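Home | Talks | Observing nights | Library | Join

Speaker notes: Finding planets by the dip

Irkville Astronomy Club, Tuesday evening talk

Okay, hi everybody, come on in, there are seats down front. I'm going to talk for a while about how people find planets they can't see, and then Darius Lapiņa is going to take over with the telescope stuff, so save your mount and camera questions for him. He knows way more than I do and he has slides with numbers on them.

(Wait for people to sit. Lights half down.)

So I got into this the lazy way. I have a small backyard scope, a Gruber I bought used, and for years I did what most of us do – Saturn, the Moon, Orion when it's up, back inside for cocoa. Then Roswitha Rüegg gave a talk to this club one October and mentioned that people with ordinary gear were timing planets going across other stars. I went home and didn't sleep much. I had no idea you could do that from a driveway!

Start with the basic idea. A planet goes around its star. If the orbit happens to be tilted just right from where we sit, the planet passes in front of the star once per lap and blocks a little of the light. We call that a transit. You don't see a black dot, by the way. The star is a point in any telescope you or I will ever own. What you get is a brightness reading, and then another one, and then another, and you plot them, and somewhere in the middle the line sags.

(Draw the sag on the whiteboard. Flat, down, flat bottom, up, flat. Draw it BIG, the back row complained last time.)

How deep is the sag? It goes by area. If a planet is one tenth as wide as its star, it covers one hundredth of the disk, so you lose one percent of the light. That's a Jupiter in front of a Sun, give or take. An Earth in front of a Sun is more like one part in 12,000, and you can forget that one from Irkville, with the car lots lit up all night. But put the same Earth in front of a little red dwarf and the dip gets a whole lot deeper, which is why everyone's so fond of red dwarfs.
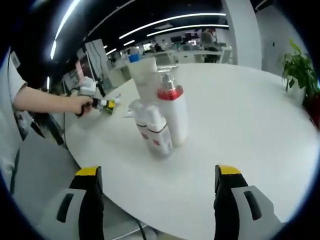

The second thing people trip over is that a dip doesn't tell you the size of anything on its own. It gives you a ratio, planet to star, and if you've got the star wrong you've got the planet wrong too. Same with what's in the way: line things up so one partly covers another, like the two bottles toward the front of that white bunch on the table, and you know some of the one behind is blocked, but that doesn't tell you what the front one weighs. For that you need the wobble, the star getting tugged back and forth as the planet goes around. Size from the dip, mass from the wobble, divide, and now you can start arguing over whether the thing is rock or mostly gas.

(Pause here. Somebody always asks about moons. Short answer: people are looking, it's really hard, let's talk at the break.)

Now, false alarms. Oh boy. My very first "planet" was a cloud. My second one was a tree – the star drifted behind the top of my neighbor's maple and I got a gorgeous dip with a nice flat bottom and called Darius at 2 in the morning. He was very kind about it. The professional version of my maple is a pair of stars eclipsing each other, sitting so close to your target in the sky that all the light gets mushed together. The dip looks small and planet-ish and it's nothing of the kind. Backyard folks can help there, because a lot of survey telescopes have big fat pixels and ours can split the neighbors apart.

What you do about the clouds is pick comparison stars. Take a few steady ones in the same field, measure them along with your target, and divide. If everything fades together, that's haze. If only your star fades, sit up straight. I use six when the field lets me, and I toss any that misbehave. Pick ones close to your target in brightness and color if you can.

The software I use is called Trandby. It's free, it's ugly, and it has crashed on me at every possible moment, but it does the dividing for you and spits out a plot. Graltetti is prettier and Roswitha swears by it. Try both. Please save your raw files before you try either one.

(If running late, skip the next bit and go to the homework.)

A word on exposure. Everybody wants short, sharp pictures, and for this you want the reverse. Defocus a little! Spread the star over a bunch of pixels so no single one fills up, and keep the exposures long enough that the twinkling averages out. It feels wrong. Your stars will look like little donuts. Do it anyway, and don't touch the focus again until the run is over. Start an hour before the predicted dip and keep going an hour after, so you have flat line on both sides to compare against.

Homework, if you want it. Pick a hot Jupiter with a nice deep transit, one that happens well above your rooftops. Look up the predicted time and check the time zone twice (I've missed two whole transits over this, and one of them was on a perfect night). Set your computer clock. Get the run, make the plot, bring it to the next meeting even if it looks awful. Mine looked like somebody sneezed on graph paper.

Okay, that's me. Darius, are you plugged in? Let's have questions while he finds the cable.

Related talks
Choosing a first telescope mount
Variable stars for cloudy-sky people
What a spectrum can tell you
Dark sites within a drive of Irkville

Contact the club | Copyright Irkville Astronomy Club | Back to top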